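Leave the Screwdriver on the Table 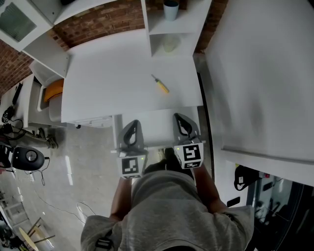 Rekha Poojary

There is a sentence I have now heard from a magazine, a sister-in-law, and a man selling closet inserts at the Sosomthorpe home fair, and in all three cases it was delivered as if it settled something. A place for everything and everything in its place. The man at the fair had it printed on his apron.

I don't believe it. I believe the first half, grudgingly, on behalf of knives and medicine. The second half I think is a sales pitch that got mistaken for a virtue, and my argument against it is a screwdriver with a yellow handle lying on a white table.

According to the tidying people, that screwdriver is a failure. It has a home, or it should have one, and it isn't in it. Somebody used it and didn't finish the job, since in their accounting the job is never finished until the tool has gone back. They even have a phrase for this, "closing the loop," which I first met in the booklet that came with my Jarkomus drawer dividers. The booklet runs to 12 pages. The dividers are four strips of plastic.

I closed the loop for most of a year. I want that on the record so that no one writes in to suggest I try it. I had a drawer for tools, lined, with the dividers in, and the screwdriver went in the second slot from the left. I'd tighten the hinge on the cabinet, walk back, put the screwdriver in the second slot, close the drawer, and feel the small glow I had been promised. The next morning the hinge would be loose again, and I'd open the drawer, take the screwdriver out, and do it over. A hinge that needs a quarter turn every day for two weeks is asking you to leave the screwdriver out. It's a perfectly reasonable request. I spent two weeks turning it down in order to have a table that looked like the one in the booklet.

What the booklet can't tell from a photograph, and what I doubt its authors care about, is the difference between a thing that has been abandoned and a thing that is in use. From above they look the same. A screwdriver on a table might be left over from a repair in August or might be waiting for someone to come back with the right screw. You'd have to live there to know. Tidying advice is written by people who don't live there, and so it treats everything on a surface as litter.

I'll grant them some of their case. I've lived with real mess, in a house where the dining table hadn't been eaten off in years, and it wore everyone down. Looking for scissors for half an hour is not a charming habit. If you have small children, you should put the sharp things up high and stop reading opinion pieces about it. I also know that for some people a clear surface does something good to the inside of the head, and I'm not going to argue with anybody's head.

But the claim being sold is bigger than that. The claim is that order saves time, and I've come to doubt it. A few years ago there was a craze in my circle for a household inventory app called Brindodus, in which you entered each object you owned and the exact spot where it lived. A friend of mine, Obadia Waweru, entered 1,227 objects before he stopped. He is a patient man and he used to repair clocks. I asked him how often he'd looked anything up. He said he had looked up the passport, to see if the app worked, while holding the passport. Everything else he either knew where it was or found by walking into the room where he'd last had it.

Walking into the room where you last had it is a filing system. It has been running in human households for a long time without a subscription. It works by keeping a thing near the work, and it depends on nobody coming along behind you and being helpful. I have lost more objects to other people's tidying than I have ever lost to my own neglect. When I leave a thing out, I know where I left it. When my sister-in-law puts it away, it goes where a sensible person would have kept it, and I have to stand in the hall and try to imagine being a sensible person.

Then there's the storage itself, which no one ever seems to count as stuff. The usual cure for too many objects is a number of additional objects: bins, baskets, trays, lidded boxes with a little window for the label. I looked into redoing one wall last year, and the quote from Jarkomus for the Joseph range, which is shelving with open compartments and a very clean name, came to 2,359 dollars before installation. I own nothing that would go on those shelves that is worth 100 of those dollars. I would have been building a palace for mugs.

I have nothing against open shelves, I should say. They might be the one honest piece of furniture in the whole catalog. Put a pale blue cup on the upper shelf and a green one in the compartment underneath, and anyone who wants a cup can see two cups and take one. No guest has to open five doors. A glass-fronted cabinet door is a half-step in the same direction. What gets me is the closed drawer, the deep drawer, the drawer beneath the work surface where things go so that the surface can be looked at. Ask anyone to tell you from memory what's in theirs. They'll get the first few things right and then begin to guess.

And the white bin! Every counter has one now. It is meant to hold a category, and for one afternoon it does. By the end of the month it holds whatever was standing near it, something soft and orange folded on top, and the household has agreed without a word that this is what the bin is for. I find that sort of bin rather touching. It's a place for everything in the only sense I can get behind. But it isn't what was on the label, and if you were the kind of person who bought a label maker, it must be a quiet daily reproach.

Cables I consider a separate matter, and the advice on them is the worst of the lot. I've been told to coil them, clip them, sleeve them, run them through a box, and color-code the ends. Cables hang down the side of the counter in a tangle because cables are pulled out and plugged in by people in a hurry, and every clip adds a step to each of those. I sleeved mine once. It looked wonderful for as long as I wanted nothing moved, and then I got a different lamp and had to peel the thing open like a shrimp. They hang down the side now. You look at them for a week and then your eye drops them, the same as it drops the drawer handles.

The strongest thing that can be said against me is that I'm describing laziness and giving it a theory. Could be. I've asked myself whether I'd defend the screwdriver if it were somebody else's screwdriver on my table, and I'm not sure I would. Shared rooms need some sort of treaty. In my house the treaty is that a tool may stay out until the person who took it out says it's done, and if a week goes by you're allowed to ask. We've had arguments under this treaty, one of them over a tape measure, which I lost. I still prefer it to the apron.

What bothers me most is the picture of a home these people carry around. In it, all the activity has already happened. The table is wiped, the chairs are in, the light comes from the left, and there is no evidence that anyone has ever fixed anything or meant to. I've been in houses like that – I've even admired them – and I always end up holding my drink in both hands, looking for somewhere I'm permitted to set it down. A room where something is being done looks different. There is a tool lying at an angle on the table, where a hand let go of it, and whoever was working can see it from across the room and pick it up without opening a thing.

My hinge, by the way, needed a longer screw. I worked that out on the ninth or tenth day of having the screwdriver in plain sight and being annoyed by it every time I walked past. In the drawer it would have annoyed me once a morning, for as long as the quarter turn took, and I suspect I'd be giving that hinge its quarter turn to this day. The Jarkomus dividers are in the drawer still. One of them has come loose and slides back and forth when you open it, and I've been meaning to see to that.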